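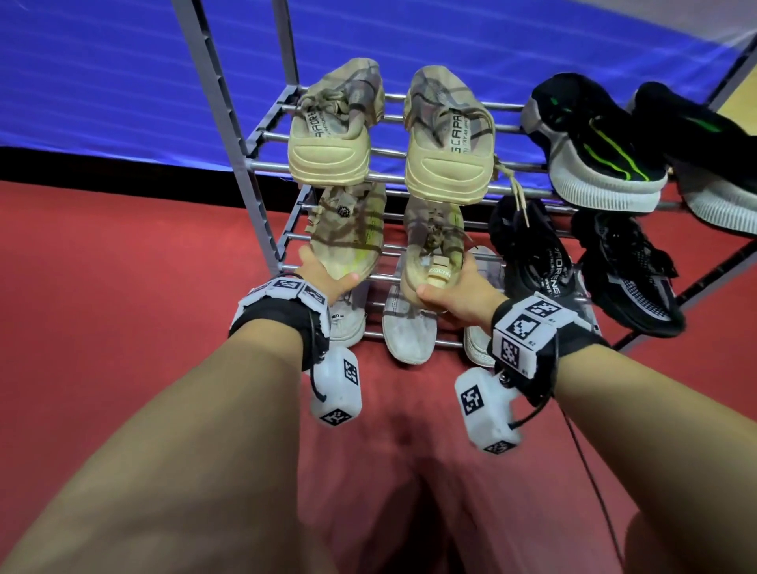 Write-up from the shoe rack chat, 19/02/2026. Typed up fast, sorry, tidy later.

She runs the hallway side of things at Harawira, the shared house on the hill, and she has opinions on shoes. Strong ones. We started with the rack and more or less stayed there.

"Sloped bars. I won't have flat shelves again," she says. Flat ones collect grit, then you're wiping every shelf. With bars it drops through to the floor and you hoover it. Done.

The rack is a Reker, metal, bought second hand last July. Before that, a heap by the door. "A heap! Grown adults." She tried a Vodum bench first, the kind with a lid, and sent it back after 3 weeks. Shoes went in and never came out. Smelled, too.

So how do you put a pair away? She's quick on this. Both at once, one in each hand, toes in, heels out. "Never one at a time. You put one down, the phone goes, and there's your odd shoe for the week."

Why heels out, I ask. Plenty of people do it the other way for looks.

"Because you grab a shoe by the heel. And you can read the tab." With beige knit trainers it matters more than you'd think, she says, they all look the same from the front. At the back there's lettering, some padding, a bit of colour. You know whose is whose.

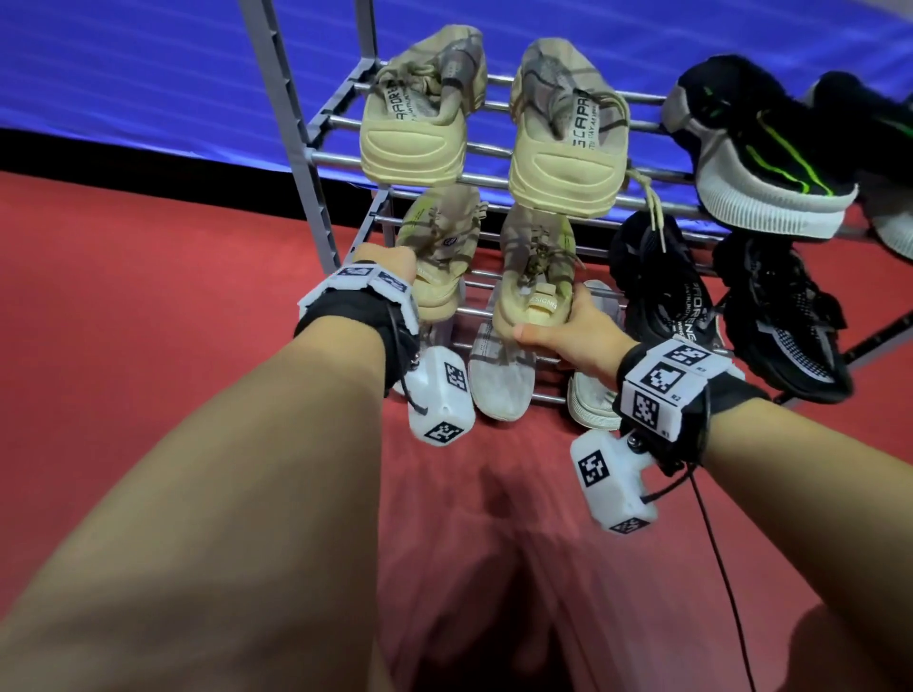 Laces are the sore point. She wants them tucked inside before anything goes up. They hang down through the bars otherwise, catch on the pair underneath, and you pull out 3 shoes instead of one. Does everyone do it? Long pause. "No." Does she? "Mostly. When I'm not late."

The order of the tiers has changed a few times. Currently: whatever gets worn most goes at the top and in the middle, older stuff at the bottom. Canvas shoes low down as well. Dark pairs over to one side, so the pale knits don't pick up marks. That last one was her idea and she's clearly proud of it.

Cleaning, briefly. Soft brush, cool water, a drop of washing up liquid. No machine. "People say the machine's fine for knit. I've seen what happens to the heel padding, it goes lumpy and thats that." Dry them on the floor on newspaper and only then back on the rack.

Any advice on buying one? Measure the biggest shoes you own first, not the wall. She looked at a rack from Kimotel, very smart, but the bars were too close together for a chunky heel. Check the posts have slots too so you can move a tier up for boots.

And the red carpet? "Came with the house. Hides nothing, shows every crumb. I've got used to it." She'd still put a mat under the rack, and hasnt got round to it.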